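About Clemeo

Computer repair and refurbishing, Flendonmont. Open till 6, Friday till 4.

Who we are

Small shop, one long bench, a lot of shelves. Started by Thabiso Zulu in his garage with a pile of office desktops nobody wanted to pay to haul off. First batch was 34 machines. Most of them ran fine after a cleaning and a new drive, and he sold them to neighbors and a church office. The garage filled up, his car lived on the street for two winters, and then we got the place on Mokgethi Street. Still there. Parking is around back.

What we do

Desktops mostly. We fix the one you have or sell you one we've already gone through. Laptops yes, depending — call first. No phones, no TVs, no printers (please, no printers).

Every desktop that comes in gets opened up. Side panel off, dust out, memory reseated, cooler off if the machine is more than a few years old. Factory paste dries up and goes crusty, and then the fan screams all day and people think the whole computer is dying. Often it just needs cleaning and new paste. We'd much rather sell you that than a new tower.
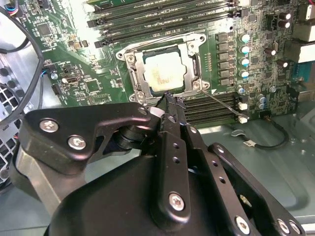 Residue on the processor, apparently old paste, socket frame still in place.

We wipe the chip with alcohol and a lint-free cloth. Takes a couple of passes. The edges are the slow part, you don't want to be pushing gunk down toward the socket. Then a look at the board under the lamp, a look at the memory slots, fresh paste, cooler back on, screws tightened corner to corner. Power it up and leave it running overnight on the test shelf. If it gets through the night it gets a sticker with a date and the initials of whoever did the work. If it doesnt, back to the bench.

Where the machines come from

Offices, schools, a couple of clinics, people cleaning out a basement. Our biggest regular is Gusine, an accounting outfit across town, they swap out desktops every November and we go get them with the van. Last time it was 300 towers over three trips. We've put 695 refurbished desktops back into use since moving to Mokgethi Street, and we'd like to hit 1000 before the lease comes up.

Drives are wiped before anything else happens. You can have a written record of it, just ask at drop-off. Drives that can't be wiped get drilled.

How we grade them

Grade A — clean case, quiet fan, everything works.
Grade B — works the same, scratches or a sticker that wouldn't come off.
Parts — something on the board is bad, sold as is or stripped.

We keep the processor with its board whenever we can. Pulling a chip means lifting the lever, opening the frame and risking bent pins, and on the flat-contact sockets the pins are in the board so one slip and the board is done.

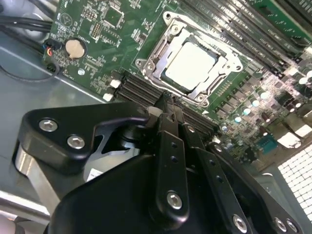

So we only swap one when there's a reason to, a customer upgrade or a dead board with a good chip on it. Same with memory — if it tests good it stays where it is. Less handling, fewer surprises later. Upgrades are quoted seperately, and the old part is yours to keep if you want it back.

Bringing something in

No appointment for desktops. Just the tower, leave the monitor and the cables at home unless the problem is the cables. Write your login on a piece of paper or be ready to type it in. Mornings are quieter. After 3 there's usually a line.

We look at it, we call you with a price, nothing gets done until you say yes. Parts on hand, it's a day or two. Parts on order, could be a week.

Warranty is 90 days on repairs and a year on Grade A machines. Keep the sticker on the case, it's how we look you up.

Donating? Same counter. More than five machines, call and Thabiso will set up a pickup.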